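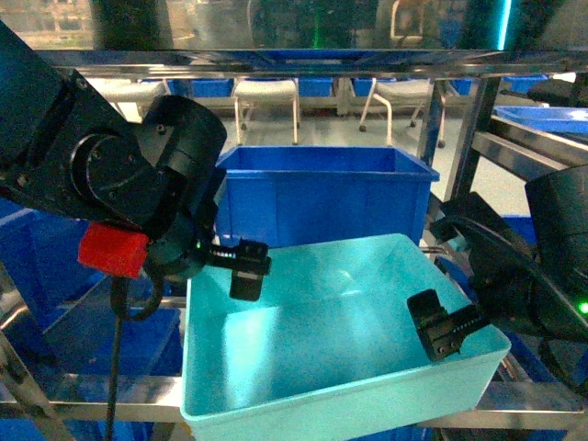

So I'm off again in April, and this time I'd love some company! I've been writing up my bus trips on this blog for years, mostly solo, and the next one is the big one: 26 days overland from Lisbon to Istanbul, on coaches and slow trains, with a ferry wherever I can squeeze one in. I'm looking for two people to come along.

Karine Wong did the Balkans leg with me last time and can't make it (new job, boo), but she's promised to answer questions if you want to know what I'm like after a night on a coach. Grumpy until coffee, then fine.

You don't need to be a seasoned traveller. You do need to carry your own bag up a lot of stairs, cope with hostel dorms and not mind when I get us on the wrong bus. Some Italian or Turkish would be brilliant as mine is dreadful. Over 18s only, and please sort your own insurance and any visas.

Money: I've budgeted £1,375 each for transport and beds. Food is on top, and I eat a lot of pastries. I'm not a tour company and I don't make a penny from this, we just split things as we go. I'll ask for £50 towards the first lot of tickets once we've met and you've said yes.

If you fancy it, leave a comment with your email (it won't show) and tell me about the worst journey you've ever had. I'll ring everyone who sounds keen, and then we can all go for a curry and look at the map.

Normand Zacharias
September 2024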